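3. Collection of Demonstrations by Remote Control

3.1 Task and workspace
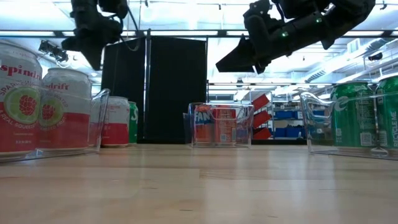 Figure 1. Two-arm workspace for the can sorting task, with clear bins on the tabletop.

Why is a robot shown a task by remote control when a person could simply perform the task in front of a camera? When the operator drives the arms, each recorded motion is one that the robot is able to carry out, and the joint positions and gripper commands are stored together with the video. A recording of human hands would first have to be converted into robot motion, and errors introduced at that stage are difficult to separate from errors in the learned policy.

The sorting task was selected from the Vondside set of household and retail tasks. The operator is required to place beverage cans into clear plastic bins according to their printed design. Cans are a demanding object for this purpose. The bins are transparent, so that a can may be visible through a wall which the gripper must nevertheless clear, and the glossy tabletop returns reflections of the overhead lighting (Figure 1). No attempt was made to suppress these effects, as the policy is expected to operate under ordinary room lighting.

3.2 Operators and procedure

Demonstrations were recorded by 8 operators at the Clelton site. Each operator completed a training period under the direction of Brunello Vitale before any of their recordings were admitted to the data set. Control was provided through the Zunport interface, in which a pair of hand-held leader arms is moved by the operator and the workspace arms follow. The operator may pause the follower arms at any time with a foot pedal. Paused intervals were removed before training.

An episode began with both grippers open and raised, and ended when the operator signaled that the requested arrangement had been reached. Operators were instructed to approach each can from above, to lift it clear of the bin lip before moving sideways, and to avoid crossing the arms. They were free to choose which arm to use for each can. Early sessions in January showed that operators who were told which arm to use moved more slowly and corrected themselves more often, and the instruction was withdrawn.

3.3 Screening of recordings

A total of 1585 episodes were recorded. Each was replayed by a reviewer other than the operator who had produced it. Episodes were rejected if a can was dropped outside the bins, if an arm touched the tabletop with enough force to trigger the safety stop, or if the video and joint records could not be aligned. Screening removed 262 episodes. Episodes containing a failed grasp followed by a successful second attempt were retained and labeled as recoveries. The effect of including them is examined in Section 5.

3.4 Comparison with guidance by hand

A smaller set was collected by guiding the arms directly by hand, using the compliance mode of the Pärn controller. In this mode the operator stands at the table and moves each arm by its forearm. Guidance by hand gave smoother motion near the bin walls, where operators reported that they could feel contact early. It was less suitable for steps in which both arms had to move together, and the operator's body frequently blocked the view of the fixed camera. The two sets were therefore kept separate in training, and all results in Section 4 refer to the set collected by remote control unless otherwise stated.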